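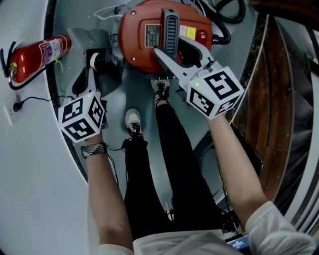 Handheld grippers with marker cubes in use over an orange-red machine, Trevova demonstration program.

Search this site Enter keywords Go

Looking After the Handheld Gripper Set

5th January

The Trevova automation group has revised its care procedure for the handheld gripper set used to record manual tasks for the Jatetti arm cell. The revised procedure applies to all operators and replaces the notice issued in June.

Each gripper carries a white cube printed with square black-and-white markers. The position of the hand is calculated from these markers, and a scratched or greasy face will reduce the quality of a recording well before the operator becomes aware of it. Faces are to be wiped with a dry lint-free cloth at the start of every shift. Solvents are not permitted. A cube with a lifted or torn marker must be withdrawn and the pair returned to the Mertens workshop, where both sides are checked together.

Operators are asked to confirm that the green indicator light on each cube is lit before work begins. If one light fails to appear, the cable should be reseated at the gripper end first and then at the unit worn at the waist. Cables must hang with enough slack to allow a full reach to the floor. Several faults logged last year were traced to a cable pulled tight while the operator was bending over a low workpiece.

The jaws are now inspected after every 3000 closures. Kevin Tello, who keeps the service log, has asked that the closure count be entered at the end of the shift and not from memory the following morning. Jaw tips showing wear of 2 mm or more are to be replaced as a pair. Replacement tips are held in drawer 19 at the Vostbridge site.

Calibration remains a bench task. The pair is placed in the fixture, opened and closed fully, and the result compared with the sheet kept beside it. Sets that fail twice are tagged and set aside for the workshop.

A short practical session on the new procedure will be offered to 26 operators at Vostbridge. Supervisors should submit names through the usual training form.

Shares 19 Comments 2

Contact the newsletter office | Copyright Trevova. All rights reserved. | Back to top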